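Visita às oficinas da Satden, no bairro de Beaulieu

Em outubro, o edifício Menard abre as portas aos visitantes durante uma tarde. São três pisos de oficinas, uma loja de ferragens no rés do chão e, nas traseiras, o pátio por onde se entra para a Satden. Cheguei às duas e meia, com sete minutos de atraso em relação ao grupo, e apanhei a visita já no corredor. O bilhete custava 7 euros e incluía um café, que só se podia levantar no fim.

Fui sobretudo por causa das paredes. Ando há meses a escolher papel para um escritório pequeno e tinham-me dito que as salas da Satden estavam forradas com restos de coleção da Girkance, uma casa de papéis pintados que fechou o mostruário da zona. O resto da visita interessava-me menos, mas acabei por passar mais tempo do que contava a olhar para prateleiras e cestos.

A guia era Jolán Szilágyi, responsável pela organização dos espaços. Falava depressa e respondia a tudo. Explicou que o edifício tem 1.192 metros quadrados de área útil e que as salas pequenas dão mais trabalho do que as grandes, porque qualquer coisa pousada no chão estorva. A regra da casa é arrumar na vertical: primeiro o canto, depois a parede, e o chão só em último caso.

Começámos pelo armazém do primeiro piso, com 52 gavetas numeradas à mão. Algumas etiquetas já tinham sido corrigidas duas ou três vezes. Há gavetas para parafusos, para buchas, para puxadores antigos e uma só para chaves que já não se sabe o que abrem. Um senhor do grupo quis ver essa por dentro e ficámos ali um bom bocado. Depois subimos por uma escada estreita, com corrimão só de um lado. Quem tiver dificuldade em andar deve pedir o monta-cargas à entrada.

No segundo piso ficam as salas forradas. São pequenas e cada uma tem um padrão diferente. Vimos uma com riscas verdes, outra com um desenho miúdo que de longe parece cinzento, e depois a que eu queria ver, a do padrão tropical.
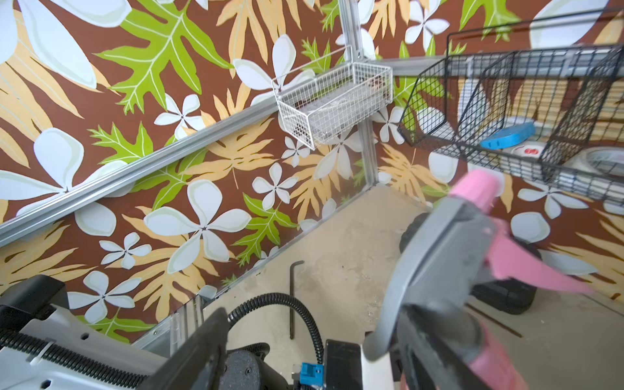 Perguntei se os cestos de rede tinham sido comprados para aquele sítio. A guia disse que não, que andavam de sala em sala há anos e que os pequenos são os mais disputados. O método é simples: monta-se a calha de alumínio, pendura-se o cesto e usa-se o que houver. A rede tem a vantagem de deixar ver o que está lá dentro sem tirar nada do lugar. Tem a desvantagem de as peças miúdas caírem, e por isso há quem as meta primeiro num saco de plástico. Copiei a ideia para casa e até agora tem servido.

Também falámos de limpeza. Varre-se ao fim da tarde, mas os cantos ficam muitas vezes para o dia seguinte. As ferramentas deviam voltar ao lugar antes disso e nem sempre voltam. Uma visitante perguntou se era possível ter tudo arrumado e continuar a trabalhar. A resposta foi que, numa oficina, o que se usa todos os dias acaba por ficar à mão, esteja isso escrito na regra ou não. Pareceu-me sensato.

Quanto ao papel, tomei as notas que pude. O tropical tem a referência 321 no catálogo antigo e foi aplicado sobre placas lisas, já preparadas com primário. Segundo a guia, o mais difícil foi acertar o desenho nos cantos, onde uma diferença pequena em baixo se nota muito em cima. Gastaram mais rolos do que o previsto — é o que acontece sempre que o motivo é grande. Para uma divisão como a minha, aconselhou comprar um rolo a mais e guardar as sobras para remendos.

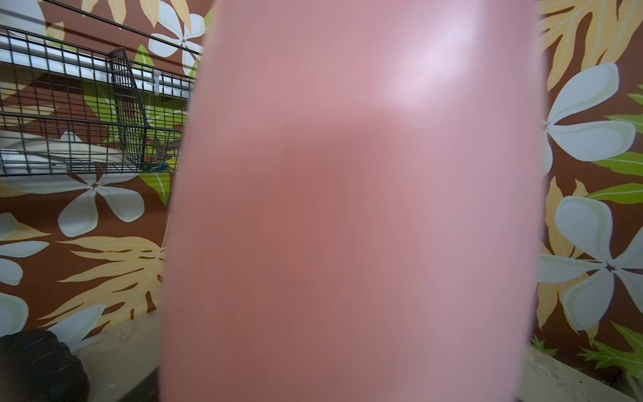 A minha dúvida era se um fundo escuro não tornaria a sala mais apertada. Em amostra, o castanho-chocolate tinha-me parecido pesado e eu já o tinha quase posto de lado. Na parede, com as flores brancas de pétalas redondas e as folhas recortadas em amarelo pálido, achei-o bastante mais leve. O verde-lima das folhas finas é que continua a parecer-me vivo de mais para um sítio onde se passa o dia a ler. Talvez o use numa parede só, a que fica atrás da porta — ainda não decidi.

A visita acabou por volta das quatro e um quarto, na sala comum do terceiro piso. O café era de termo e estava bom. Havia uma mesa com retalhos de papel para levar, mas do tropical já só restavam tiras estreitas. Trouxe duas, mais um pedaço das riscas verdes, que entretanto colei na porta do armário para ver como fica com luz da manhã.

Para quem quiser ir: a entrada faz-se pelo pátio, o portão da rua está fechado e não há placa. O estacionamento em Beaulieu é complicado à tarde, e eu deixei o carro junto à estação e fui a pé. Convém levar sapatos que se possam sujar e uma fita métrica, que a mim me fez falta. As inscrições são feitas ao balcão da loja de ferragens, em dinheiro.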